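The Table That Wouldn't Leave

I bought my dining table from a woman named Sheila Inskip, who was moving out of the house in Guseswood where it had stood since 1909. She told me two things on the phone. The first was that it was heavier than it looked. The second was that her family had never once agreed on what to put on it, by which she meant polish.

I should have paid more attention to the second thing! Getting it home took two friends and a rented van, and we were done by lunch. Working out how to look after the top has taken me the rest of the year, and I have now had more conversations about wood finish than I ever expected to have in my life.

If you've inherited an old table, or fallen for one the way I did, you'll know how this goes. You wipe it down, it looks great, and a week later there's a pale ring where somebody set down a mug of tea. I had three of those by the end of October. My mother said mayonnaise. My neighbor said a hair dryer. A man at the hardware store said to sand the whole thing back, and he said it so cheerfully that I nearly did.

Instead I called Jordan Rowbotham, who has been refinishing furniture at a shop called Fothergill for most of his working life. He asked me to send a photo, then asked me to turn the lights off and send another one with just the window behind it (he wanted to see how the shine broke up). Old shellac, he said. Put the sandpaper away. 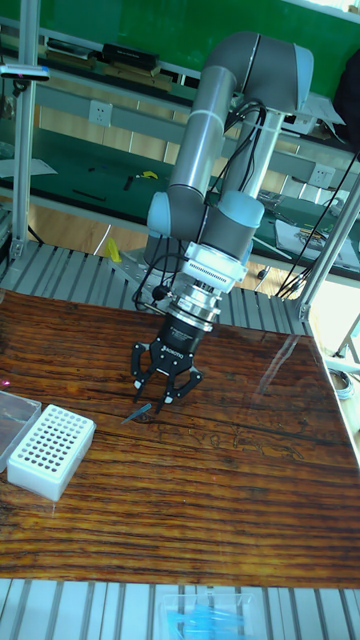
A glossy wooden tabletop shows up everything, good and bad.

Shellac, in case you've never had to care, is the stuff a lot of older furniture was finished with before tougher varnishes took over. It's lovely and warm and it hates two things: heat and alcohol. That explains the mugs. It also explains a cloudy patch at the far end, which I'm fairly sure dates from somebody else's New Year's party.

The nice part is that it can be repaired without taking it all off. Jordan had me start with a soft cloth, barely damp, and then leave the table alone for three days. Two of the rings faded by themselves. The third one he came and dealt with in person, with a cotton pad and a tiny bit of alcohol, moving so fast over the spot that I missed most of it while I was making coffee. Do not try this after watching one video. I did, on a side table, and my cloth stuck to it.

Now we use placemats, the thick felt kind, and I put wax on it when I remember to. My kids still do homework on it with no mats at all – pens, glue, the lot – and I've decided I can live with that. Sheila called last week to ask how it was getting along. I told her about the wax, and there was a long pause, and then she said her brother would have used oil.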